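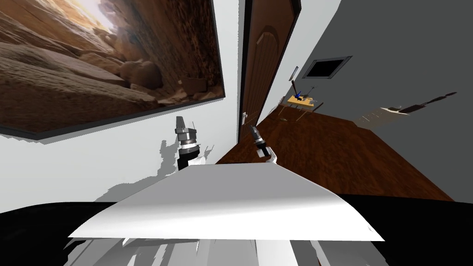 Is the Furach home simulator kit worth paying for if all I want is door practice?

Posted by Ruth Parsons

Hi everyone, and sorry in advance, I do go on a bit. I've been using the free trial of the Furach kit to try out a two-armed robot in a simulated house, mainly getting it to reach for door handles before we spend real money on hardware. I've enjoyed it more than I expected to! But the trial runs out in April, and the full license is $70 a month, which adds up for a small outfit like ours. Has anybody here stuck with it, and did support treat you well?

In this one I have the right gripper up close to the handle and I'm still fussing over the angle of approach.
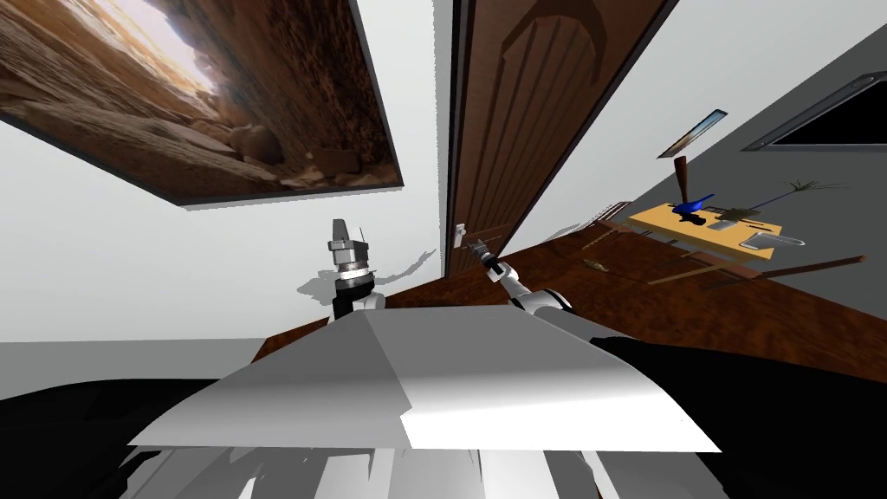
Ashley Lockwood

Ruth, I've paid for it for two winters and would do it again, mostly for the door set. Write to support in the morning, they're much quicker then. Do ask about the 30-day extension before your trial ends, because they gave me one with no fuss at all. My only real grumble is that saved poses sometimes don't carry over after an update, so keep your own copies somewhere safe (I learned that one the hard way, after a whole weekend of work).

Dilley

we looked at Bramwell too but they wanted 2,000 up front. go monthly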